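Shared Study Tables and Noise in the Malabanan Library
Project report, second semester
Apostolos Fragkou and Panagiotis Raptis
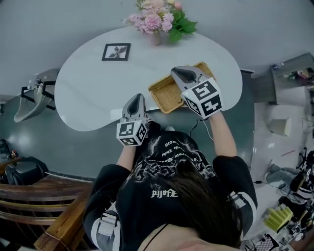

1. Introduction

In our university the Malabanan library was renovated two years ago. The old long desks were taken away and new small tables with curved shape were placed on the ground floor. After this change many students complained that the ground floor became too noisy for reading. Other students told us that they like it more than before, and that they stay longer hours.

The purpose of our project was to find out if the complaints have a base, and which kinds of noise disturb the students. We didn't want to study the whole building, so we chose only the ground floor and the reading room Seter, which is on the second floor and still has the old desks. Our supervisor advised us to keep the questions simple, and we tried to follow this advice.

2. Background

Noise in a library is not only a question of loudness. From the articles we read in the course, we understood that a steady sound, for example from ventilation, is accepted easily by most readers. A sound that has meaning, like a conversation in a language that the reader understands, is much harder to ignore. This difference is important for our results, and we come back to it in section 5.

We also read the rules of the library. They permit quiet talking on the ground floor and no talking in Seter. Many students who answered us did not know that the two rooms have different rules.

3. Method

We used two methods. The first was a sound level meter, which we borrowed from the physics laboratory. We put it on a shelf at the height of a seated person's head and let it record one value per minute during opening hours. In total we collected 3,608 values from both rooms. We removed the values from the first Monday, when the battery was low and the meter gave strange numbers.

The second method was a paper questionnaire with seven questions. We left it at the entrance with a closed box, and we received 156 completed sheets. A few sheets had missing answers and we used only the answers that were there. We did not ask for names or for the department of study, which was maybe a mistake, as we explain later.

4. Results

4.1 Measurements

The ground floor was louder than Seter in all hours of the day, as we expected. The difference was small in the morning and it became large after lunch. The loudest hour on the ground floor was between two and three in the afternoon, when many classes finish in the building next door and the students enter in groups.

In Seter the level was almost flat. The only clear peaks came from the door, which closes by itself and hits the wall. We heard it many times and we marked the minutes in our notebook, so we are sure about the cause.

4.2 Questionnaire

The most common complaint was conversation at a near table. The second was chairs moved on the hard floor, and the third was telephones. Very few people wrote about the printers, although in our measurements the printers were clearly louder than the talking.

When we asked where they prefer to sit, more than half chose the ground floor. The usual reasons were the daylight and the electric sockets. One student wrote: "I go to Seter when I have an exam and down for everything else."

5. Discussion

The results agree with the idea that speech disturbs more than machines. The curved tables probably have a part in this. People who sit at them face each other or sit side by side at an angle, and it is natural to talk. With the old desks all readers looked in the same direction.

Our study has some limits. We measured only in the spring, when the windows were closed. We don't know who answered the questionnaire, and it is possible that students with complaints were more willing to fill it in. Also, one meter cannot show the differences between the corners of a big room.

6. Suggestions

We suggest to put felt pads under the chairs of the ground floor and to repair the door of Seter. A sign at the stairs could explain the rules of each room. We gave a copy of the measurements to the library office in August, together with the blank questionnaire, in case another group wishes to repeat the work.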